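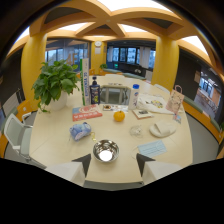 Dilwyn Ruddock wrote:
The Parnia cafe charged me a 15 per cent holiday surcharge on 22 Dec 2020. Is that even allowed?

rattana_o wrote:
Only if it's on the menu. Ours at Idumora has it in small print at the bottom.

Montri T wrote:
I don't mind it. Staff get penalty rates and the money has to come from somewhere.

Dilwyn Ruddock wrote:
It wasn't a public holiday though. Lunch for eight came to over $429 – that's a fair whack extra.

Montri T wrote:
Fair enough, I missed that. Still wouldn't call it a rort.

rattana_o wrote:
I would. Email them and ask for it back. I did that in February and had a refund in a few days.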